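To: vurnano-users
Subject: Re: [vurnano-users] Segmentation merges neighbouring objects after 3.x update
Date: July 3, 2018

On the Prulbridge bench machine, a list member wrote:
> We moved from the old planner to the current Vurnano release in March
> and since then the segmenter keeps joining objects that lie close
> together. Two things side by side come back as one cluster, the grasp
> planner puts the centre in the gap between them, and the fingers close
> on nothing. Lowering cluster_gap helps a bit but then long objects get
> split in two. Is anyone else seeing this, and is there a setting I have
> missed? Bin is a plain grey one, fixed camera.

Yes, we see the same. I think you have two separate problems and only one of them is cluster_gap.

The first is the default for merge_by_plane. It was off in the old release and is on now. With it on, any two clusters whose top surfaces sit at nearly the same height are joined before the gap test is applied, so changing the gap does very little for flat items. Set it to false in the perception section of your bin profile, not in the global file. The bin profile is read last and the copy shipped with Velov sets it back to true.

The second is reflections. If your bin walls are at all shiny, the colour stage picks up the mirrored patch on the wall and grows the object into it. We got round this by shrinking the region of interest on the back wall side by 11 mm. That costs you anything leaning right against the wall, but Bogdan (our retry script) pushes those towards the middle anyway.

I went through our logs before writing. Out of 1,574 pick attempts with the new defaults, 606 had at least one merged cluster in the proposal list. Not all of those failed -- the planner often chose a different object first -- but it is too many to leave alone. I have not yet run a set of the same size with both changes in, so I can't give you a fair comparison.

The layout below is a good one to test against. The blue part of the brush-like utensil meets the wedge that looks like a toy sandwich, and the yellow square nearly touches the wedge from the other side. With merge_by_plane on, we get those as a single cluster. You can also see the coloured reflections on the back wall over the row. The glove in the middle is a separate nuisance: dark knit gives us poor depth, and it can come back as several small pieces.

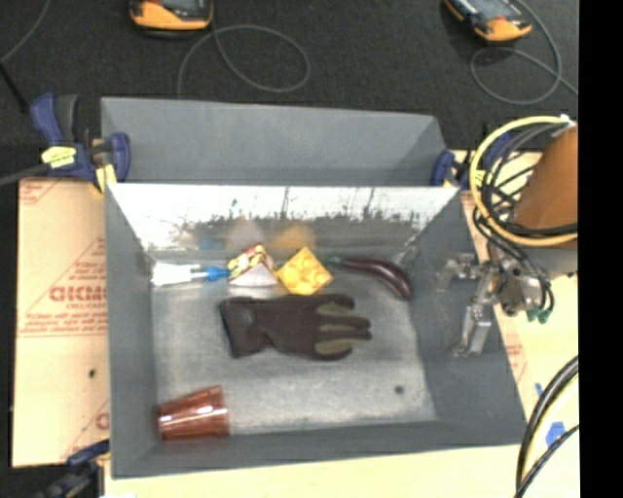
Test layout: row of four near the back wall, glove in the centre, cup on its side in the front left corner.

One more thing to check. If you use the translucent filter for cups, it runs after clustering in this release, so a cup against a wall may be dropped before the filter sees it. Moving it up in the pipeline file works for us, at the cost of a slower cycle.

Could you post your bin profile and the output of the cluster dump with verbosity 3? I would like to see if the gap value is being read at all on your side.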